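Workshop tips: how to clear a table with two arms

These tips come from the method we used at Bralska for our table clearing study. Some readers wrote to me that the paper was too short on practical things, so I try to collect them on one page. Most of them you can use with any pair of small arms, and a few are good for an ordinary kitchen too.

Write your order of clearing before you place anything. We compared two ways. In the first way each arm takes the object which is nearest to it. In the second way the arms first take what stands alone at the outside, and the group in the middle comes last. We ran 429 trials with the first way and 393 with the second. The second way had fewer knocked cups, and the difference was largest when the glasses were tall.

Mark the floor with tape. When somebody pushes the table with the hip, you see it at once, and you can move it back to the same lines. Before we had tape we lost a full afternoon in June to a table which had turned a little.

Use cups of different colors. Then the person who writes the notes can say "green" or "yellow" and does not need to point. Aisyah Wuisan keeps our notes, and she wishes that we had started like this.
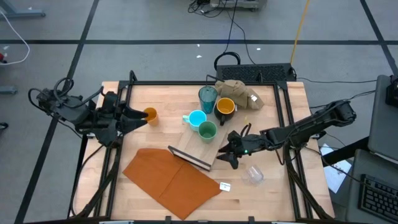
Crowded objects are the difficult part of the method, and you should practice them more than the easy ones. A single cup forgives a bad angle of the gripper. A group does not forgive it, for the fingers need free space on both sides. With mugs close together on a cutting board, and a tall teal glass behind them, I would begin with the small orange cup on the left, which has more room, and leave the glass until the mugs in front are gone. Put also some flat and soft things on the table, like a folder or a crumpled cloth. They make the trial slower, but a table at home has such things on it, and a result from a too clean table is not worth much.

Turn the cutting board between trials. If it always lies straight, the arms learn the board and not the cups. Villads Bergmann turns it by hand without looking, and this is random enough for us.

Clear plastic is hard for the cameras. Keep one clear cup in the set, but report it separately from the others. We did not do this in the first report — a mistake, and Kgomotso Mthembu had to sort the results again from the videos.

Wipe the finger pads after every 40 trials. A cloth with a little warm water is enough. Do not use dish soap, it leaves a film and then the mugs slip.

Last, write down the failed trials with the same care as the good ones. One line is enough: which arm, which object, what it touched. If your own numbers are different from ours, please send them to me, with the list of objects.

Pao-chu Poon
13 April 2021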